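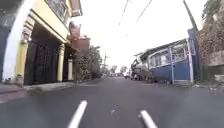 ## Front-of-house tips for a narrow street

Updated July 31, 2025. Still messy, will sort it out later.

Most of these are for houses right on the sidewalk. Metal gate, garage bay behind it, columns out front, upper floor sticking out over the whole thing. Ours is like that, half the street is some version of it. No front yard to catch the dust, so it all comes in.

## The gate

- Dry brush first. Always. Wet dust on black bars turns to gray paste and you'll be there all day.
- Old paintbrush, 2 inch, for where the bars meet the panels. Better than a rag.
- Top to bottom, then wipe with a barely damp cloth. Old t-shirts are fine.
- Dish soap, one squirt to a bucket. More than that leaves streaks on dark paint.
- Hinges – wipe off the old grease before you put new on. I skipped this for years and ended up with black gunk down the bars.
- Rust spots: sand till you hit bright metal, primer the same day, paint when the primer's dry. Don't leave bare metal overnight.
- Bottom rail rusts first. Get down and look at it from underneath.
- I use the Kouris black satin. Gloss shows every fingerprint. One small can did both sides of our gate with a bit left over for touch ups.
- If it squeaks after greasing, check whether it's dropped and is rubbing on the floor. Mine was. Two washers on the lower pin, fixed.

## Columns

Yellow paint shows dirt at splash height, so the bottom foot or two is always worse than the rest.

- Soft brush and plain water. Stiff brush takes the paint off with the dirt, ask me how I know.
- Fancy tops with the steps: dust sits on every ledge. Dry paintbrush on a pole, tape it on tight. Do it before you wash the lower part or you wash twice.
- Green stuff on the shady side – white vinegar half and half with water, leave ten minutes, rinse. Test a small patch first.
- Painting only the bottom section? Mask a level line and go a shade darker on purpose. Matching old yellow is hopeless, it fades too fast. Hendrik Hendriks across the way tried three pots and you can still see the patch.
- Flaking paint: scrape, fill, let it dry properly, prime, paint. If it flakes again in the same place you've got damp and paint won't help.

## Sidewalk and curb

- Sweep early, before the cars start. Sprinkle a little water first to hold the dust down. Sprinkle, not flood.
- Sweep away from the house and then PICK IT UP. Leaving it in the gutter just moves it to your neighbor by lunch.
- Stiff outdoor broom for concrete, soft one for the garage floor. Keep them apart. I marked mine with tape.
- Oil drips: cat litter, grind it in with your shoe, leave overnight, sweep up. Second round if needed. Then dish soap and a scrub.
- Gum – ice in a bag till it goes hard, then a putty knife.
- Weeds in the curb joint: boiling water from the kettle, closed shoes please.
- Clear the leaves out from along the wall before rain. Anything with greenery hanging over drops more than you'd think, April is the worst month for us.

## Garage bay

Shady, so everyone uses it for storage. Fine, but:

- Nothing straight on the floor. Bricks and a plank at least. Water comes under the gate in a hard rain.
- Rubber strip along the bottom of the gate stops most of the leaves. I got the Eklow one, cut it with a bread knife. Measure twice, mine is an inch short at the left end and thats where the leaves come in now.
- Keep a hook by the gate for the brooms. If they're at the back of the house you won't sweep.
- Shoe tray inside the door, old towel in it, shake it out in the morning.
- Cardboard boxes go soft in there. Plastic with lids. The Dodinix ones stack OK but don't stand on them.
- Light: a cheap battery one stuck over the lock. Best thing I bought all year.

## Window grilles upstairs

- Clean from the inside. Not leaning out, not on a chair. Long bottle brush goes through the bars.
- Sock over your hand, damp, pull along each bar. Quick and it gets the back too.
- Glass after grille, never before.
- Check the fixings while you're there. Rust stains running down the wall means a screw is going.
- Plant pots on the ledge need a saucer or you get brown lines down the cream paint. They do not come out. Tried everything, ended up repainting.

## Stuff I keep in the bucket

Two brushes (stiff, soft), paintbrush, putty knife, old socks, dish soap, vinegar in a labeled bottle, grease, sandpaper, gloves. Takes around 40 minutes to do the gate, sidewalk and columns if I don't stop to talk. I always stop to talk.

## Quick fixes, no order

- Lock stiff in dry weather: pencil lead on the key, work it in and out. Oil just collects dust.
- Gate bangs in the wind – slice of old bike tube glued on the stop.
- House number hard to read? Wipe it. Then repaint if you still can't.
- White wall scuffs: magic sponge, light hand, it takes the shine off.
- Trash out by the curb, not on the sidewalk where people have to step into the road. Narrow street, cars come close.
- Roof tiles, don't go up yourself. Look from across the street after a storm, anything slipped you can usually spot from there.

Still to add: gutter guards, and whatever Demov filler is like once I've tried it on the step.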